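How to run a drawer shift with the hand grippers (quick version for new people)

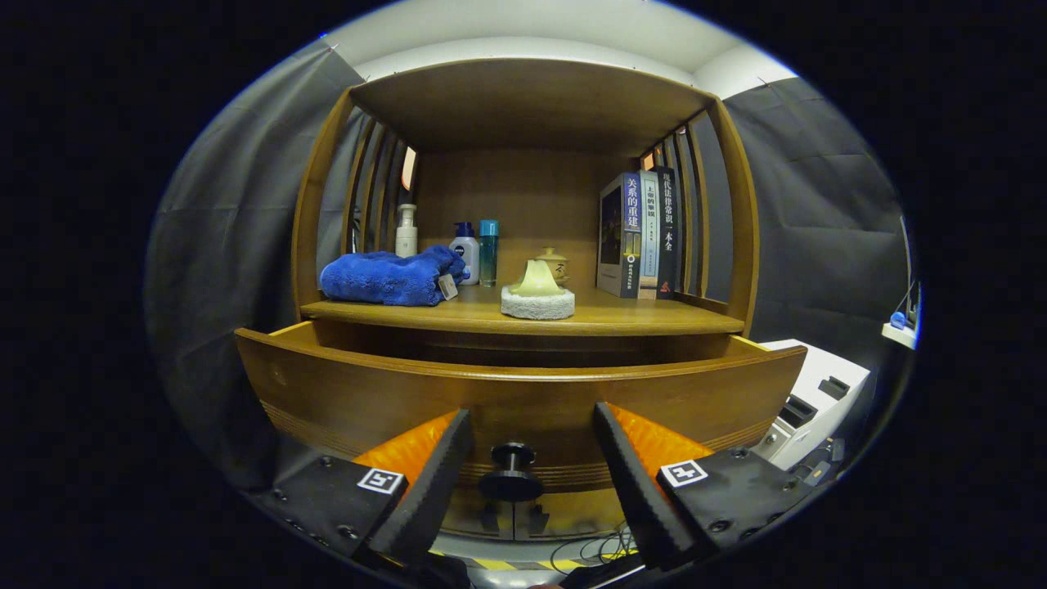
OK so you moved over from packing and somebody handed you a gripper. Training slides are long, read them later. This gets you through the first shift.

What the job is now: you do the task by hand with the gripper, it gets recorded, the recordings go to train the arms on the Drelholm line. Drawers this month. Doors and lids after that.

Before you start

Sign in on the Zastine tablet. Your own login, not the last person's. Pay goes by login.
Check both markers on the gripper. Square, black and white, one each finger. Smudged or peeling = stop, get a new one from the bin.
Squeeze it a few times. Fingers should open and close even.
Cables off the floor where you stand. Move them before recording, not during.

Setting the shelf

Household stuff goes in the open part above the drawer. Towel, bottles, books upright, whatever is on your card. Spines out on the books. Leave it a bit messy, people's shelves are messy. Do not line up the bottles like a store.
Change the layout when the tablet says so. Not before.

Doing the drawer

1. Start with the drawer shut. Gripper low, fingers open.
2. Hit record. Wait for the beep.
3. Come in straight to the knob, one finger each side. Slow.
4. Close on it. Pull in one motion. Don't yank.
5. Let go, back off 2 inches, pause.
6. Fingers around the knob again, push shut, let go.
7. Stop the recording. Mark it good or bad.

Bad takes are fine, mark them bad. What messes things up is a bad one marked good. If you slip off the knob and get it on the second try, keep it and tick "retry". They want those.

Numbers

Target is 154 good takes a shift at Zarnville. I hit that in my second week, not my first. Break every nine takes if your wrist complains, just set the gripper down, the clock keeps paying. We had to fight for that. Eduardo Villanueva got it put in writing in January after five people went home with sore thumbs. It's on the board by the lockers, read it.

What changes for you

Asked every week so here. Packing on the Esfahani side went from two crews to one. Most of the other crew is doing this now, same hourly rate, no night bonus. That's a real cut if you worked nights, ask payroll for the step-down payment, they wont offer it.
You stand more, lift less. My back is better, my hand is worse.
Will the arms take this job too? Don't know. Oranuch Kongkaew runs the sessions and her answer is there's work booked through the doors and lids, past that she hasn't been told. I beleive her. Get the operator certificate while the company pays for it, sign-up sheet is in her office, class is at 3 pm.

Common trouble

No beep: tablet lost the gripper. Hold the power button, wait, try again.
Drawer sticks: tell Oranuch, don't oil it.
Tablet says "marker lost": you tilted too far. Keep the markers facing the lens.
Count looks low: bad takes don't count. Check your marks before you call it in.

End of shift: drawer shut, gripper on the charger, log out. Log out!! Then write your total on the sheet too, in case the tablet eats it.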